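Wrinkle (textiles)

A wrinkle, also called a crease when it forms a sharp line, is an unplanned fold or ridge in cloth. Wrinkles form when fibers are bent, held in the bent position, and do not return to their earlier shape. They are common in cotton, linen and rayon, and less common in wool and polyester.

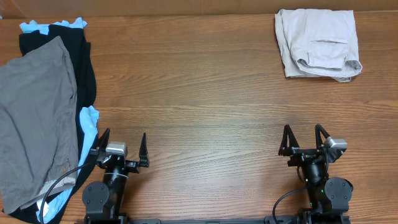
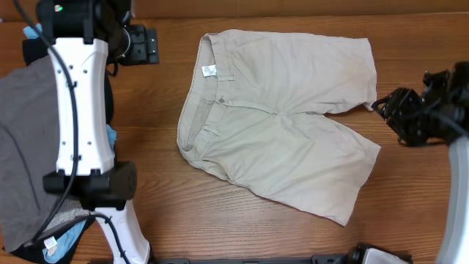 Clothing on a wooden tabletop.

Why does cotton wrinkle more than polyester?
Cotton takes in moisture from the air and from the body, and the moisture loosens the weak bonds between the long molecules in the fiber. The molecules shift when the cloth is bent, and new bonds hold them in the bent position. Polyester takes in very little water, so most of its bonds stay as they were.

Causes

Heat, moisture and pressure are the main causes. Clothes left in a dryer after the cycle ends are pressed by their own weight while still warm, and the folds set as the load cools. Sitting has a similar effect on the seat and lap of pants and shorts. A packed suitcase supplies pressure over many hours, and humid weather makes the result worse.

The build of the cloth also matters. Tightly woven fabrics give the yarns little room to slide back after bending. Knits are made of loops, which stretch and recover, and for this reason a T-shirt usually wrinkles less than a woven shirt of the same fiber. Thick yarns resist bending more than thin ones.

Removal

Ironing reverses the process. Heat and steam loosen the bonds, the soleplate flattens the cloth, and the fibers cool in the new position. Linen and cotton are ironed at high settings, often while slightly damp. Many synthetic fibers soften or melt at those temperatures and need a low setting. Steamers use no pressure and work best on light or draped fabrics. Hanging a garment in a bathroom during a hot shower removes light wrinkles only.

Wrinkle-resistant finishes

Cotton can be treated with resins that link its molecules together, a process known as cross-linking. The treated cloth dries smoother but loses some strength and tears more easily. Early finishes gave off noticeable amounts of formaldehyde, and later ones were changed to release less. Finished garments are sold as "easy care" or "no iron." The Skalta mill in Pruvberg sold finished cotton sheeting under the name Kestance, and its 200-thread sheet was the mill's main product until the line was dropped in favor of blended cloth.

Testing

In one common test, a small strip of fabric is folded, held under a weight for a set time, and released. The angle to which it opens is called the recovery angle. A higher angle means better recovery. Readings taken along the lengthwise and crosswise yarns are often added together. Kartini Pangaribuan's study of household sheets reported a combined angle of 203 degrees for one untreated sample. Another method compares washed fabric with a set of molded plastic standards under fixed lighting.

Deliberate wrinkles

Some fabrics are wrinkled on purpose. Seersucker has puckered stripes made by weaving yarns at different tensions. Crinkled cotton is twisted wet and dried in that state.

See also: Crease, Ironing, Permanent press, Seersucker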